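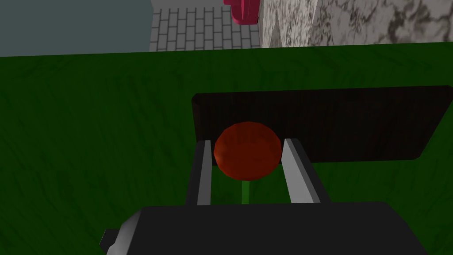 Remplacer un joint de carrelage ou tout refaire ?

Forum Maison et travaux > Sols et revêtements

kazar_59
Posté le 23 janvier 2018
Bonjour à tous. On a acheté une maison avec une cuisine carrelée d'origine, carreaux clairs, joints foncés. Les carreaux tiennent bien mais les joints s'effritent devant l'évier et dans le passage vers le cellier. J'ai eu deux devis. Le premier à 489 euros pour gratter et refaire les joints, le second à 3 724 euros pour déposer et poser du neuf. L'écart me laisse perplexe. Qu'est-ce que vous feriez ?
Karim

Toon_P
Les deux artisans ne te vendent pas le même travail, donc l'écart est normal. Tapote les carreaux avec le manche d'un tournevis. Si ça sonne creux à plusieurs endroits, refaire les joints ne servira à rien, ils recasseront dans l'année.

kazar_59
Fait ce midi. Trois carreaux sonnent creux, tous dans le passage. Le reste sonne plein.

signe.t
Trois carreaux, ça se recolle. J'ai eu le même cas dans mon ancien appartement. J'ai déposé les carreaux, gratté la colle, reposé, puis refait tous les joints de la pièce pour avoir une seule couleur. Compter deux week-ends.

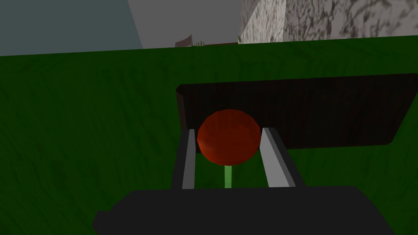 Le plus long a été le grattage. Avec un grattoir à main j'ai abandonné au bout d'un mètre, ensuite j'ai pris un outil oscillant avec une lame carbure. Il faut aller doucement près de l'émail, j'ai ébréché deux bords.

zmenon
Je ne suis pas d'accord avec « ça se recolle ». Si la maison est ancienne, il faut d'abord savoir pourquoi ces carreaux se sont décollés. Chez mes parents c'était la chape qui travaillait. On a recollé deux fois avant de comprendre. Karim, est-ce qu'il y a une fissure qui traverse plusieurs carreaux ?

kazar_59
Pas de fissure que je voie. Par contre il y a un tuyau de chauffage qui passe en dessous à cet endroit, d'après l'ancien propriétaire.

Toon_P
Alors c'est probablement la dilatation. Colle souple C2S1, et joint souple aussi dans le passage.

B. Sotomayor
Je suis carreleuse. D'accord avec Toon pour la colle. Pour le joint, je prendrais le Hakia gris, il tache moins que le Penico, qui blanchit quand on met trop d'eau au nettoyage. 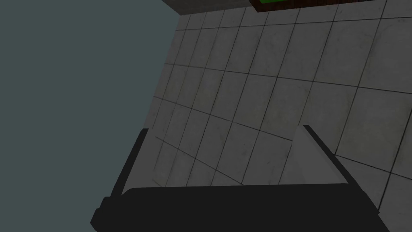
Autre point, ne lavez pas le sol à l'acide avant d'avoir fait un essai dans un coin. Sur un carreau un peu poreux la trace reste. Et laissez sécher le joint avant de passer l'hydrofuge, je vois trop de gens qui le mettent le lendemain.

signe.t
J'ai utilisé le Penico et il n'a pas blanchi. Il faut juste respecter le dosage sur le sac.

B. Sotomayor
Possible. Sur chantier on n'a pas toujours de quoi peser, donc je préfère celui qui pardonne.

zmenon
Je maintiens qu'il faut regarder la chape quand les carreaux seront levés. Ça prend cinq minutes avec une règle.

kazar_59
Merci pour les réponses. Je vais lever les trois carreaux moi-même, regarder dessous, et si la chape est saine je prends le premier devis pour les joints. Travaux prévus en avril, le temps de vider la cuisine. Zahira, je mettrai le résultat de la règle ici.

Toon_P
Garde les carreaux entiers si tu peux, tu ne retrouveras pas la même teinte.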